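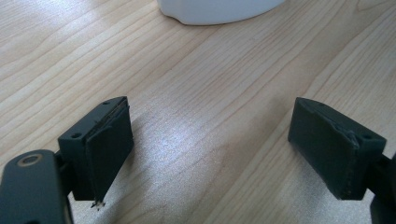 ## Looking after oiled and varnished tables

Members often ask at the Hisside tool library how to treat a kitchen table, and the first step is to find out what finish it has. Put a few drops of water on a spot near the edge. If they bead up and stay put, the table is most likely varnished. If the wood slowly darkens under them, it has oil on it or nothing at all.

A varnished top needs very little. Wipe it with a damp cloth and a drop of dish soap, then dry it along the grain. Skip furniture sprays with silicone, which make later repairs harder. Light scratches can be dulled with a fine pad, but test it underneath first.

Oiled tops want a fresh coat once or twice a year. Rub in a thin layer, leave it for 20 minutes, and wipe off everything that hasn't soaked in. Keep the table clear overnight. Oily rags can catch fire on their own — lay them flat outdoors to dry before they go in the trash.

White rings from cups usually sit in the finish and often fade in a day or so. Black rings have reached the wood and mean sanding.

The library has 4 finishing sanders for loan, and the Drirholm branch now has one too. The loan period is 5 days, with a deposit of $10. Sandpaper is not included. Both branches close at noon for the last week of April.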